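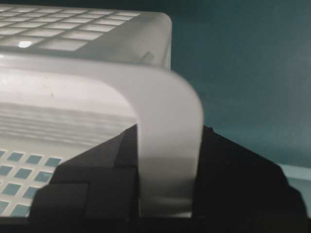

Is it worth seeing a play in a preview week, before the reviews are out?

For me it is, as long as the ticket is cheaper and you don't mind a scene or two that's still finding its feet. You get a rawer show, and you get to make up your own mind about it.

Home | Shows | Books | Odds and Ends | Say Hi

3 min read

So I finally got to Filodero, the new two-hander at the Andrade, and I have been going on about it to everyone since (sorry, coworkers). It's a ghost story, kind of. Two sisters come back to their mother's dress shop to clear it out, and one of them keeps hearing the bell over the door. That's really the whole plot! I went in thinking ninety minutes of that would drag and it flew.

Zuleica Furtado plays the older sister and she is just wonderful. I'd only ever seen her in comedies, big loud ones, and here she barely raises her voice. There's a long stretch near the middle where she's pinning a hem and talking about a bus she missed when she was 10, and you could feel the whole room leaning in. Hayley Garside has the harder part, I think, because the younger sister is kind of a pain for the first half hour. She won me over with the phone call. If you've seen it, you know the one.

The Andrade has 200 seats and I was in the back row on the left, where the heating pipe is, so I took my sweater off and put it back on twice. Sound was fine up there. Sight lines, so-so, and I lost Garside completely whenever she sat on the floor (she sits on the floor a lot). Go for the right side if you can.

The writer is Ivone Figueiredo, who also did Pokik a couple of years back. I didn't love Pokik. Too many speeches, and that dream sequence with the umbrellas, no thank you. This one is so much tighter. People interrupt each other, they change the subject, they argue over who gets the good scissors. Natanael Seixas directs and mostly stays out of the way, although I could have done without the blackouts. I counted five and the third one made the guy next to me think it was over, so he started clapping.

My one real gripe is the ending. The bell rings, the lights snap off, done. My sister thought it was perfect and we bickered about it all the way to the parking lot. I wanted one more minute with those two!

No intermission, by the way, so plan your coffee accordingly. The bar opens again afterward and they do a decent ginger thing.

It runs through the end of September and the evening shows start at 7:30. Next up for me is Sikon, which is a musical, and I've been warned it's long. I'll report back.

Older posts | Newer posts | Back to top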